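Notes pour l'intervention – « Une table, c'est quoi au juste ? »
Journées du mobilier de bureau, Csonka, salle du fond, 14 h 30
Durée prévue : 32 minutes. Durée réelle : on verra.

Ouverture

Ne pas commencer par remercier tout le monde, Annelies Holzer l'aura déjà fait deux fois. Entrer directement : « Levez la main si vous savez en quoi est fait le plateau de votre bureau. » Attendre. Il y aura toujours quelqu'un pour dire « en bois » avec assurance. Le laisser savourer.

Dire ensuite que j'ai passé une bonne partie de ma vie professionnelle à regarder des plateaux de table, que ma famille a fini par s'y faire, et que je ne compte pas m'arrêter là.

Le placage, ce mal-aimé

Rappeler que « plaqué » n'est pas une insulte. Une feuille de bois véritable, tranchée ou déroulée, collée sur un support. Du vrai bois, donc, mais en petite quantité. On en dit du mal dans les dîners, en général accoudé dessus.

Tranchage contre déroulage : faire le geste avec le rouleau de papier (le prendre dans le sac, il est sous les câbles). Le tranchage donne des veines plutôt droites ou en flammes, le déroulage de grandes vagues un peu molles. Ne pas dire « molles » devant les gens de Brisetti, qui vendent du déroulé.

Passer vite sur la colle. L'an dernier j'ai perdu la moitié de la salle sur la colle.

Les prix, puisque quelqu'un posera la question

Le plateau Trusley en massif, tel que chiffré sur notre devis d'octobre : 1 084 euros. Le plateau plaqué de mêmes dimensions chez Tendow : 275 euros. Laisser un silence. Ajouter que l'écart se voit surtout sur la facture, et un peu sur le chant si on se met à quatre pattes.

Jenő Bíró va objecter que le massif se ponce dix fois. Lui répondre qu'en trente ans je n'ai rencontré personne qui ait poncé son bureau plus d'une fois – et encore, la deuxième moitié attend toujours. S'il insiste, lui proposer d'en parler au café. Il insistera.

Le fil

Partie technique, parler lentement. Le sens du fil change complètement la lecture d'un meuble. En longueur, la table paraît plus longue. En largeur, elle paraît plus sage. En diagonale, elle paraît avoir coûté cher en avocats.

Pour les bois clairs, type érable, le dessin est discret et tout se joue à la lumière rasante. C'est beau, c'est calme, ça jaunit si on oublie un classeur devant la fenêtre. Raconter le classeur.

Faire passer les échantillons pendant ce temps. Préciser qu'ils doivent revenir. Le dire deux fois.

Diapo : le bois clair vu de près

Laisser l'image à l'écran une bonne minute. Veinage fin, ondulé, en bandes horizontales, ton pâle proche de l'érable. Leur demander de suivre une ligne des yeux, d'un côté à l'autre, sans parler. C'est le seul moment de contemplation de l'après-midi, autant en profiter.
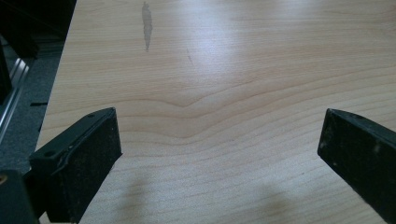

Entretien : ce qu'on peut dire sans se fâcher

Chiffon doux à peine humide, puis chiffon sec. Pas d'éponge abrasive. Pas de vinaigre, même si votre tante. Ne pas citer de marque de nettoyant, je me suis déjà fait reprendre.

Sous-verres : y croire, mais sans illusions. Au showroom, nous en avons distribué plus de 2 646 et je n'en ai jamais vu un seul sous un verre.

Pour les rayures légères, renvoyer à la fiche distribuée à l'entrée. Pour les rayures profondes, suggérer une plante verte.

Questions

Si silence : relancer sur les chants, il y a toujours un ébéniste vexé au troisième rang.
Si trop de questions : donner la parole à Annelies Holzer, qui a un train.
Récupérer les échantillons à la porte avant que la salle se vide. Le petit en merisier surtout, c'est le mien.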